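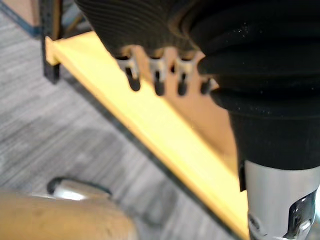

Questions about our painted shelf boards

Which wood do you use?
All Trokitz boards are solid pine. You may see a knot under the paint, especially in the light colors. We sand it and seal it before painting, but with the years a knot can become a little darker. We do not count this as a defect.

What lengths can I order?
The standard board is 770 mm long. If you need a shorter one, write the length in the comment field of your order and we will cut it and paint the new end. Longer boards we do not make at the moment.

Is the yellow the same as on the old Hasis shelf?
It is near, but it is not the same. The Hasis yellow was warmer, and we can not get this paint anymore. If you want to put a new board between old ones, please ask first for a color card. We send it in a normal letter and it is free.

How many brackets do I need?
Two brackets are enough for a standard board with books of normal size. For heavy things, like jars or a full row of cookbooks, please order a third one for the middle. The screws for the board are in the bag with the brackets. The screws and plugs for the wall are not, as every wall is different.

Can I use the board in the kitchen or bathroom?
Kitchen yes, but not directly over the stove. For the bathroom we recommend the Gediro finish, which closes the surface better. It costs more and the color looks slightly more shiny.

How do I clean it?
With a soft cloth and a bit of water with dish soap. Wipe it dry after. Please do not use the rough side of the sponge — the edge is the first place where the paint goes thin.

The edge of my board got a scratch. Can I repair it?
Yes. Sand the place lightly with fine paper, remove the dust, and put on two thin coats of touch-up paint. Wait four hours between the coats. The touch-up pot is sold separately under "Small parts".

My new board smells of paint. Is this normal?
It can smell for some days. Take it out of the cardboard and let it stand in a room with an open window before you mount it.

Can I return a board?
A standard board yes, if it was not drilled. A board which was cut to your length we can not take back, unless we made the mistake. Keep the cardboard until you are sure, and put the corner protectors on again when you send it.

Do you have a shop where I can see the colors?
We have a small showroom in the Kaewmanee building, on the ground floor. In May it is closed for painting. Please write to Naa Odoi before you come, so that somebody is there.

Who answers questions about an order?
Dzifa Frimpong answers all order emails, usually in the morning. Please include the order number and the color.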